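Kids' Science Corner > Machines > Robots > How Robots Learn

Home | Animals | Space | Machines | Try It Yourself

Print this page
E-mail to a friend

How Do You Teach a Robot to Fix a Computer?

Think about how you learned to tie your shoes. Did somebody hand you a long list of instructions? Probably not! Most likely a grown-up knelt down, put their hands over yours, and moved your fingers through the loops. After enough tries, your hands knew what to do.

Robots can learn that way too. It's called learning from demonstration, and it's one of the most exciting jobs in any robot lab, because for a little while a person and a machine do the very same thing at the very same time.

Two ways to show a robot

The first way is by hand. The teacher takes hold of the robot's arm and pushes it gently along the path it should follow — over to the part, down, and back up again. The motors go soft so the arm is easy to move (if they stayed stiff, it would be like trying to bend a lamppost). All the while, the robot's computer keeps track of the angle of every joint.

The second way is by remote control. The teacher sits a little way off and moves a controller, or sometimes a small copy of the robot's arm. When the teacher's hand goes left, the robot goes left. When the teacher squeezes, the gripper squeezes! People who do this a lot say that after a while the robot's fingers start to feel like their own.

Birthe Ravn teaches robots at the Suvar workshop, and she likes remote control best for small, fiddly jobs. "When I push the arm with my hands, my own elbow gets in the way of what I want to see," she says. "With the controller I can lean in and look."

A robot inside a computer

One of the jobs at Suvar is called Ostis. The goal is to teach a robot arm to take old desktop computers apart and put parts back in, so that good pieces can be used again. That's a big challenge for a robot! A computer has hard metal boxes, thin green boards, tiny clips, and lots of floppy wires, all squeezed in together.
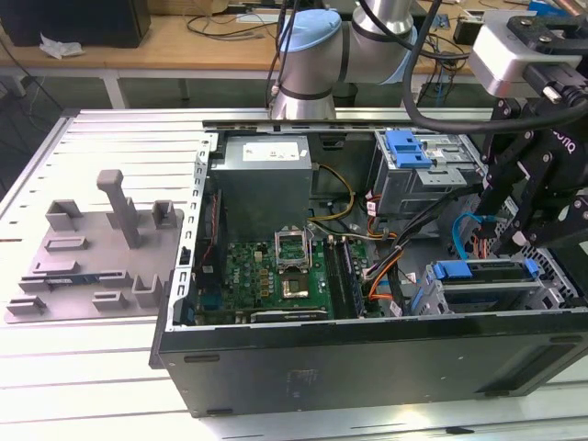

Why are cables so hard for a robot?
Cables bend into a new shape every time something touches them, so the robot can't just memorize where they are. It has to look again and change its plan as it goes.

The black gripper reaching down toward the cables has to be much more careful there than it would be with a toy block. A metal box keeps its shape when you bump it, but a wire can flop over, hide behind another wire, or snag on a corner. The power supply has a whole bunch of yellow and black wires looping out of it, and there's a thin light-blue cable near the drives as well. The gray plate next to the computer has holders and slots for parts, a bit like the tray in a board game box where every piece has its own spot.

Again, again, again!

How many times would you need to see a magic trick before you could do it? Robots usually need a lot more turns than you do. For just one part of the Ostis job, the team recorded 118 demonstrations in November. When they checked them, they kept 91. The others had a slip or a long pause in them, and a robot will copy your mistakes just as happily as it copies the good bits.

Sotiris Galanis has the job of checking the recordings. He has watched more than 2,000 of them, counting all the projects he has worked on, and he still gets excited when a robot does a move by itself for the first time. "I always jump out of my chair," he says. "Even if it only picked up a screw!"

After all that practice, a computer program looks for what the good demonstrations have in common. Then the robot gets a turn alone, with a person standing by the stop button.

Try it yourself

You need 3 things: a friend, a blindfold, and a cup with a pencil in it. Your friend is the robot and wears the blindfold. Stand behind your friend, hold their wrist, and guide their hand to the pencil, then to a spot on the table. Do it five times. Now let go and ask your friend to do it alone.

Next, move the cup a little and try again. Did your robot still find the pencil? What would you have to show it so that it could?

Words to know

Demonstration: showing how something is done.
Gripper: the part of a robot that grabs things, like a hand.
Joint: a place where an arm bends or turns. You have them too — wiggle your wrist!

Print this page | E-mail to a friend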